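Noltport Poems: a collection of small-press and self-published verse

Version 5, released 2018-05-01
Maintained by Mareike Lammers and Tormod Eklund

What is in it

The collection holds 3705 poems in English, taken from chapbooks and stapled pamphlets printed in and near Noltport. All of them came from 21 presses, most of which have closed. The largest share is from Adovlow, which put out a pamphlet every season and kept its paste-up sheets. The smallest is from Ljungberg, a one-person press with a single title to its name.

Each poem is a plain text file in UTF-8. Line breaks and stanza breaks follow the printed page. Indents are kept as spaces, one for each character width we could make out. Where a poet set words in a shape, we kept the shape if it held up in a fixed-width font and added the tag "shaped" if it did not.

Files and fields

The folder "poems" has one file per poem, named by press code and running number. The file "index.tsv" has one row per poem with nine fields: id, title, poet, press, pamphlet, year, page, tags, rights. An untitled poem has its first line in the title field, in square brackets. The year is the year printed on the pamphlet. If none is printed, the field is blank — we did not guess.

Pen names are left as they are. We know who stands behind a few of them and have not linked them up, as some of the poets asked us not to.

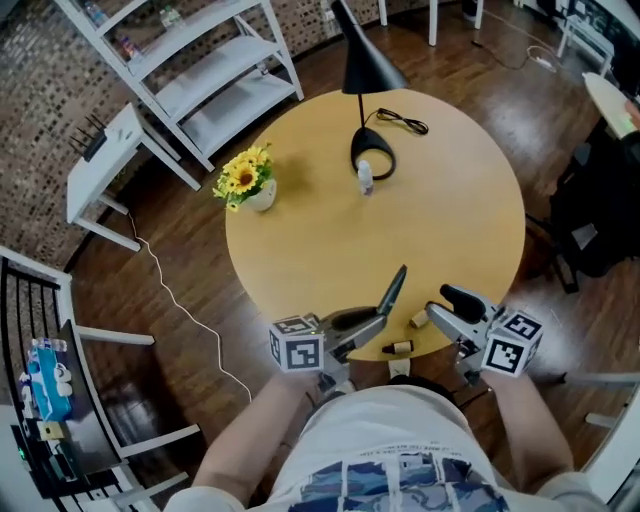 Photo: Tormod Eklund

How the text was made

The pamphlets were typed by hand. We tried text recognition on the Adovlow sheets in the first version and dropped it, as it turned most of the indents into noise. Every file was typed by one of us and read against the print by the other. Misspellings in the print are kept. Plain printing faults, such as a doubled line at a page turn, are fixed and listed in "fixes.txt".

Tags were added by Mareike. They cover form only (sonnet, haiku, prose poem, list, shaped, song) and a poem can have more than one. There are no tags for theme or mood. An early draft had them, and we disagreed too often for them to be of use.

Known problems

The Weltelville pamphlets were photocopied before they reached us and the last line on some pages is faint. Doubtful words there are marked with a question mark in braces. Please strip these before counting words.

Two poets appear under more than one spelling of the same name. Searching by press is safer than searching by poet.

Translations are filed under the translator, with the first author in the tags field. This was a poor choice made early on and will change in the next version.

Rights

Poets keep the rights to their work. The rights field says "open" if the poet or the family agreed to free reuse with credit, and "read" if the poem may be read and studied but not reprinted. If you plan an anthology, use only the "open" rows and write to us first so we can pass the news along.

Changes since version 4

Added the Ljungberg title. Removed a run of poems that had been entered twice under Adovlow. Corrected page numbers for the Weltelville set, using a cleaner copy lent to us in March. Renamed the field "booklet" to "pamphlet".

Credit

Please cite as: Lammers and Eklund, Noltport Poems, version 5. Corrections are welcome and should give the file id and the line number.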